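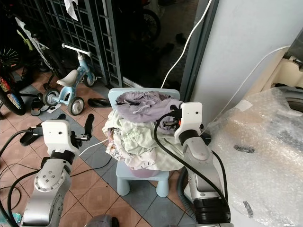 Visiting the Kulside laundry demo

Borghild Haugen and I went to see Kulside in July. The firm is offering a two-arm laundry kit to households, and Trygve Sjögren ran the morning session for us. The job on show was clothes to washer: children's things piled on a light blue seat, a gripper over the heap.

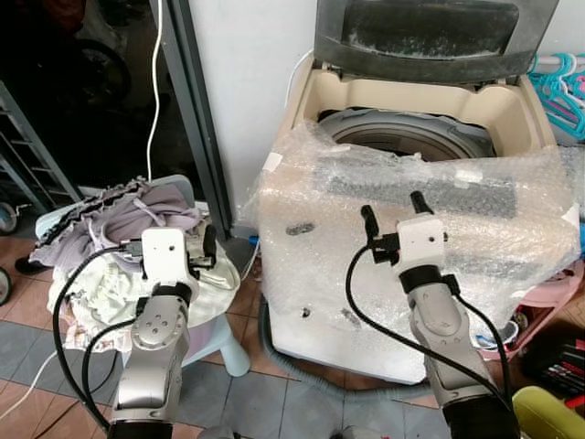
2 min read

The washer is a top-loader, lid up, still draped in bubble wrap. I asked about the wrap – Trygve said customers' laundries are rarely tidy either. Black cables loop beside both arms, and I'd want those neater at home.

Trial hire runs 30 days, with 10 hours of set-up help. Borghild has asked for a quote in grey.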